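Do you need a special bin for badminton gear?

Every fall the organizing blogs rediscover sports equipment, and every fall they tell you to buy something. This year it's the divided shuttlecock caddy. Favum makes one with 9 slots, Jiltska makes one with a shoulder strap, and I remain unconvinced by both.

Our club at the Dradside hall gets by with a plain plastic box with a flip lid. Rackets go in first, flat, strings facing the same way if you can be bothered. Shuttlecocks go on top. Put them in the other way round and you'll be straightening feathers on Monday.

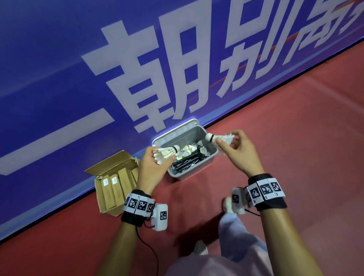 Stacking is the part people argue about. Nest the shuttlecocks one into the next, cork ends all pointing the same direction, and pick up the stack with your whole hand around it. I've read that nesting ruins the skirts. Maybe it does if you jam them together. Ours get a light push and no more, and I haven't seen a difference worth paying for.

Keep the cardboard tubes. The tip you'll see repeated is to throw them out and "decant" everything, as if shuttlecocks were pasta. A tube protects feathers better than any caddy I've tried, and a row of them stands up fine in an open carton. Write on the tube if the birds inside are for practice only.

As for the steam trick - holding feathers over a kettle to bring them back to life - I tried it on 2 tubes last April. They looked nice. They flew the way they had before.

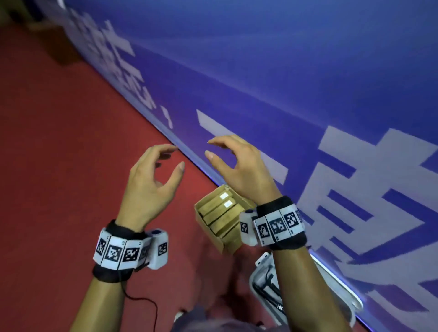 Where you do the packing matters more than what you pack into. Pick a spot against a wall or barrier, off the playing area, and leave the box there all session. A box that moves around gets kicked, and loose shuttlecocks get stepped on.

Lid labels? Skip them. Meléndez sells a set of 7 waterproof ones, and I can't think what the other six would say. You have one box and you know what's in it.

Silica gel packets are another one I'd leave at the store. Feathers that get too dry turn brittle, so drying them out on purpose seems like an odd thing to spend money on. Store the box indoors, away from the heater, and check the lid is shut before you carry it to the car.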